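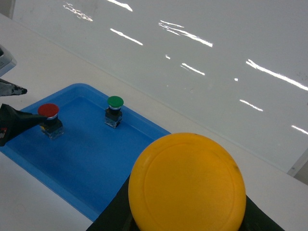 Yellow button on its black base, with a blue tray on the white tabletop.

Kevach Community Hall Kitchen and Storeroom
Walk-through safety checklist, with comments
Date of walk-through: 8/19/19

Thank you to everyone who put up with me wandering through with a clipboard on a Monday morning while the soup was on. I've marked each item OK, Fix or Watch, and I've let myself ramble a bit in the comments, as I always do, so please skip to the marks if you're in a hurry (but do read the one on the back door!).

1. Entry and exits

Front doors open fully and latch back: OK
Back door clear inside and out: Fix
Comment: The door itself is lovely now that it's been rehung, and I could open it with one hand. The trouble is the folding chairs stacked just outside under the awning. I know it's handy for the market people, but anyone coming out in a rush would go straight into them. Could they please live along the fence instead?

Exit sign lit: OK
Ramp handrail firm: Watch
Comment: There's a little wobble at the bottom post. I don't think it's dangerous yet, but I'd like it tightened before the October fair, when we get all the prams and walkers.

2. Kitchen

Range hood filters clean: OK
Comment: Spotless! Whoever soaked these deserves a slice of something.

Fire blanket within reach of the stove: OK
Extinguisher charged and tagged: Fix
Comment: The needle is in the green, but the tag has gone missing again. I've rung Boner Fire Service and they'll bring a new one when they come for the hall units. Please don't hang tea towels on the bracket in the meantime, as I suspect that's how we lost the last one.

Hot water at the sink: Watch
Comment: It took a good while to come through and then came through very hot indeed. A warning sticker over the tap would help the younger helpers, and I'll ask the plumber whether the mixing valve wants looking at.

Power boards: Fix
Comment: The urn and the pie warmer were both plugged into the same board under the bench. The urn is 2059 watts by its plate, and with the warmer going as well that's far too much for that poor old board. One to each wall outlet, please, and let's bin the board altogether.

3. Storeroom

Heaviest goods stored between knee and shoulder: Fix
Comment: The big tins of tomatoes have crept up to the top shelf again. I do understand that there was a large delivery and they had to go somewhere, but lifting those down from over your head is how backs get hurt (I speak from experience, and from six weeks on the couch).
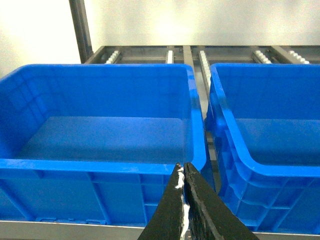
Shelving fixed to wall: OK
Comment: I gave each bay a good shake at shoulder height and nothing moved. The Suvano units are rated to 200 kg a shelf, according to the sheet in the folder, and the label ought to be on the upright where people can see it. I'll print some.

Walkway clear to 300 mm past the door swing: OK
Step stool in good order: Watch
Comment: One rubber foot is wearing thin. It will do for now, though I wouldn't let it go past winter.

Cleaning products kept apart from food: OK
Comment: Much better than last time, and the Kong degreaser is finally back in its own labelled bottle. Thank you, thank you.

4. First aid

Kit complete: Fix
Comment: We're short of burn gel and the blue bandages, and the saline is out of date. I've put 2 packs of each on the shopping list.

Contact list on the wall: OK

I'll pop back once the fixes are done to sign them off. If you spot something I've missed, write it in the red book by the phone, even if it seems too small to bother with.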